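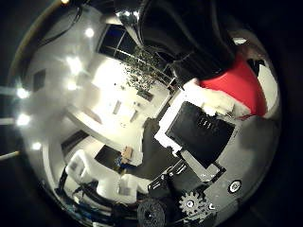 The Barholm project started with a room and a list. The room is on the second floor of an office building in Sidville, with white walls, a few chairs and a tree that came with the lease. The list had 205 tasks on it, all of them things a person does in a house without thinking: put the cup back, fold the towel, move the box off the chair.

Wojciech Śliwiński wrote the list. He had spent six years programming arms for a packaging plant in Ukton, where every part arrived in the same place at the same angle, and he wanted to work on the opposite problem.

"In the plant, if something was out of position, we stopped the line," he says. "In a house everything is out of position."

The system his team is training, called Żak, learns from recorded examples. A person guides the gripper through a task, and a small wide-angle camera at the wrist records what happens. The recording is stored with the movement of the joints, matched up in time. One complete attempt is called an episode. By 2024-03-07 the team had kept 2983 of them.

Kept is the word that matters to Vilmos Nyitrai, who reviews the recordings. He throws out episodes where the video and the joint data have drifted apart, and ones where the operator stopped halfway to think. He does not throw out clumsy ones. If the gripper misses and the operator goes back for a second try, that stays in, marked as a recovery.

"Early on we only saved the clean ones," Nyitrai says. "Then the robot would miss by a finger's width and just sit there. It had never seen a miss."

The wrist view takes getting used to. The lens bends straight walls into curves, and the gripper's own plates and gears fill the bottom of the picture. Objects close to the lens look enormous. New reviewers often want to crop all that out. The team leaves it in – the gripper is the one thing that appears in every episode, and the system can judge where an object is by comparing it with the hand.

Lighting was a longer argument. Śliwiński wanted blinds and fixed lamps. Nyitrai wanted the windows left alone, and he won. Sessions now run both in daylight and after dark, when the panes go black and the ceiling lights show up as reflections on anything shiny. Glossy objects are still the hardest group on the list, followed by soft ones that change shape when pressed.

Operators work in pairs for 4 hours at a time, with 2 breaks. One guides and the other rearranges the objects between attempts. They are told to vary the pile and not to tidy it.

The next batch of sessions begins in June, in a rented apartment across town. The kitchen there is narrow, and the team has not yet decided where the operator will stand.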